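To: Risgate Allotments and Growers list
Subject: Re: Worktops, oil, and the smell in the hut
Date: September 1, 2022

On the matter of the hut worktop, someone wrote:

> I still say varnish. My kitchen at Vindarell Road was varnished in
> March and I have not had to think about it since. Oiling is for
> people who like oiling. Also the hut stank of linseed for most of
> the spring and my sandwiches tasted of cricket bat. Can we not
> just do it properly once and be finished?
>
> And who bought the big tin? 74 pounds seems steep for something
> that comes out of a flax plant.

I bought the big tin. It was 74 pounds because it was the five-litre one, and it was the five-litre one because the shop in Fodor had run out of the small ones and I had already paid for the parking. I regard it as an investment. At the present rate of use it will see me out.

As to varnish, I had a varnished worktop for years and was very fond of it until somebody put a hot pan on it. Varnish is lovely right up to the first white ring, after which you own a white ring. To get rid of it you have to take the whole top back to bare wood, and you will do this on the one fine weekend of the year. With oil you rub the bad patch with a bit of 200 grit, wipe more oil on, and go and have your tea.

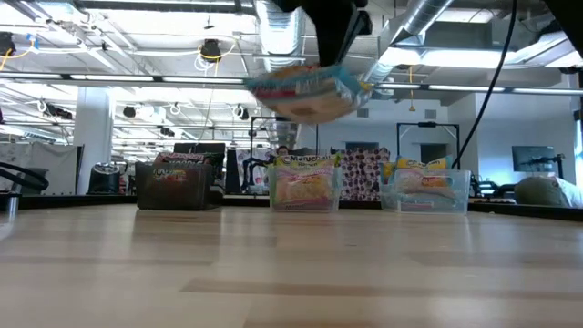 Light wooden top, with darker streaks in the grain.

The sandwiches I accept. Raw linseed takes an age to dry and I put it on far too thick, having read the side of the tin after the event. The proper way is thin coats, wiped off again before they go tacky, with the door propped open. I gave it 2 coats where I should have given it patience. The stuff from Drevovora is meant to smell less, though I notice the people who say so all keep it in a shed.

While I am on the subject, please hang the oily rags out flat on the fence to dry. Do not scrunch them up in the bin. Linseed rags can heat up on their own and catch fire, and I do not want to explain that to the insurers on top of the business with the pumpkin.

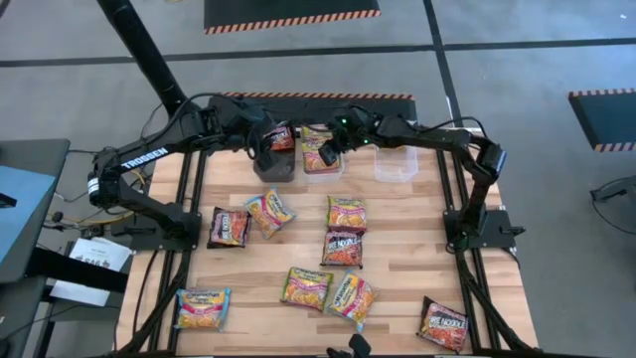 Joined-up tops need more watching than a solid plank, to my mind. Ours is made of odds and ends glued side by side, and every strip has its own idea of how much to swell when the weather turns. If one side gets oil and the other gets none, the whole thing will cup like a crisp. So do the underside as well, and the ends twice, as end grain drinks like a vicar at a wedding. A butcher-block table in narrow strips of cream, tan and brown, like the one in the photo, will also hide a multitude of sins where an all-pale one shows every mug. I would have argued for mixed strips at the time, had I been asked, and I was not asked.

My proposal, then, is that we leave it as it is until the 21st, by which time the smell will have gone or we will have stopped noticing. Then one thin coat, top and bottom, and no sandwiches in the hut overnight. Anyone who still wants varnish may varnish their own shelf and report back after a winter of damp seed trays.

The key is on the usual nail. The tin is behind the water butt, and there is plenty.

> PS Has anybody seen my good trowel?

It is in the tin with the brushes. Sorry.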